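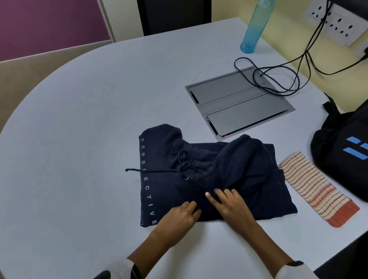 4. Setting the spin and drying your first loads

The Drenine has 27 programs. Most homes will use two of them, and we suggest you learn those before trusting the rest.

4.1 Choosing a spin speed

1. Turn the dial to Everyday. Wait for the time to show.
2. Press Spin until the display reads 800. The machine will offer you more. For hoodies, track pants and anything with a print on it, we doubt the extra speed is worth the creases.
3. Close the door and press Start.

Note: The time on the display is a guess. It is worked out before the machine has weighed the load, and it can grow by about 6 minutes once the drum starts turning. Don't plan your evening by it.

4.2 Drying

1. Shake each item out and turn dark colours inside out.
2. Pull hoods and pockets flat. The dryness sensor reads the cloth it touches and knows nothing of the thick seams behind it.
3. Choose Low Heat. Leave Auto Dry off for the first few loads and set the time yourself.
4. When the cycle ends, feel the cuffs and the hood lining. If they are damp, hang the item up. Don't fold it.

CAUTION: Clean the lint filter after every load, whatever the filter light says. The light comes on late.

CAUTION: Do not dry anything that has had oil, petrol or solvent on it, even if it has been washed.

4.3 Quick 300

This program claims to wash and dry a small load in 300 minutes. It can, if the load is light shirts and the room is warm. With fleece we have not had much luck.

Note: "Fabric Memory" is switched on at the factory. It is meant to learn your habits. We could not find a difference in the results – to turn it off, hold Spin and Delay together until you hear a beep.

Section revised by Kevin Flanagan, Hellport service desk, Mar 10, 2021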